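Put the Cap Back On
By Selma Radulović
9/1/25

Every September the shops fill with new pens, and every September I buy some, although I have no need of them. I am fifty-three years old and I do not go to school.
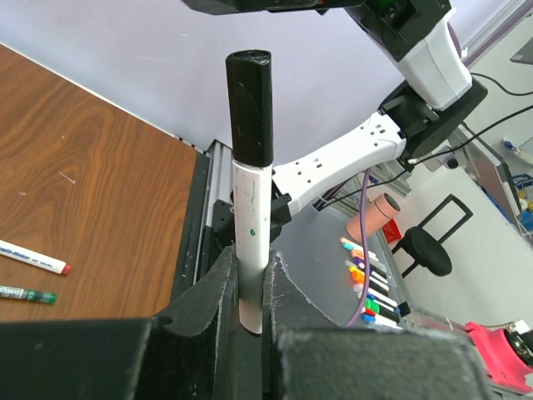
My argument is simple. We should stop buying markers in big sets and start looking after the ones already lying on our tables. A marker that is dirty on the outside is usually thrown away before one that is dry on the inside, and I think this is a foolish way to judge it.

I share a workroom with Karim Semaan and Refilwe Fourie. We make hand-lettered signs for small shops, and last year we used a lot of ink. Karim is the buyer among us. He likes the Plimby sets, which come in a plastic case with every colour in order. For the first week the case looks beautiful. Then the yellow disappears, the case does not close well any more, and soon he speaks of ordering another. When we emptied the cupboard before the summer we found two cases with only the pale colours left inside, the ones that do not show on white paper. We had paid for these colours twice.

Refilwe keeps her markers standing in a row, and she returns each one when she has finished with it. I used to find this a little strict. Now I do the same, but I must confess that my side of the table still has pens on it in the evening.

My brother-in-law, Walid Bitar, says that I make a big question out of a small one. A marker is cheap, he says, and my time is worth more than the ink. Perhaps he is right about the money. But he has never had to stop in the middle of a letter R, at five o'clock, with the customer waiting at the door, and try four black markers one after the other on the back of an envelope.

I have also heard that colour choice is good for the imagination, especially for children. I am not convinced. When I was a girl we had two coloured pencils each in the first class, red and blue, and we drew everything: horses, weddings, the sea. I would not wish to return to that, but a child with a full case often spends the lesson opening and closing it.

So this September I bought one black marker, sold singly, and a cloth for wiping the others. The shop assistant asked if I wanted the set, because it was on offer. I said no, and then I went back for a green one.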